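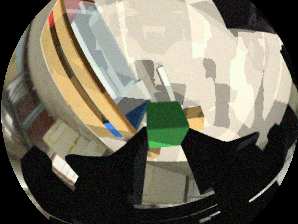

Product Review: Griso Tabletop Dehumidifier
Equipment Review Series, Tullgate Housing Office
2020-06-29

The Griso is a small electric dehumidifier intended for closets, bathrooms and single bedrooms. The Housing Office tested two units over one season in ground-floor apartments at Edgate, where tenants had reported musty closets and mildew on window trim. The purpose of the test was to decide whether the unit should be added to the list of items that tenants may borrow from the office.

Setup

The unit arrives assembled. The user removes the packing tape, seats the water tank and plugs in the power supply. The printed guide is short and clear, although the diagram of the drain hose shows a fitting that was not included in either box. The office wrote to the supplier and received the missing fittings by mail. Tenants who do not plan to use the hose will not need them.

Performance

In a closed closet, the reading on our humidity meter fell by 15 points over the first week and remained steady after that. Results in a full bedroom were weaker. With the door open, the change was too small to matter, and the office does not recommend the Griso for any room larger than 200 square feet. The Ursu floor model, reviewed in November, remains the better choice for a living room or a basement.

The tank is small and must be emptied daily in damp weather. An indicator light comes on when the tank is full, and the unit then shuts off. Both units did this correctly each time. The tank lid is stiff and may be hard to open for tenants with limited hand strength.

Noise

The fan has two speeds. The lower speed is suitable for a bedroom at night. The higher speed produces a steady hum that two tenants found unpleasant, and one of them returned the unit early.

Care

The filter slides out from the back and may be rinsed under the tap. It should be fully dry before it is replaced. The outer case marks easily, and the feet left faint rings on a painted shelf.

Recommendation

The Griso is approved for the loan list, for closets and small bathrooms only. Units may be borrowed for up to 30 days and should be returned with the tank empty and the filter clean. Requests may be made at the Tullgate front desk or by calling extension 2680.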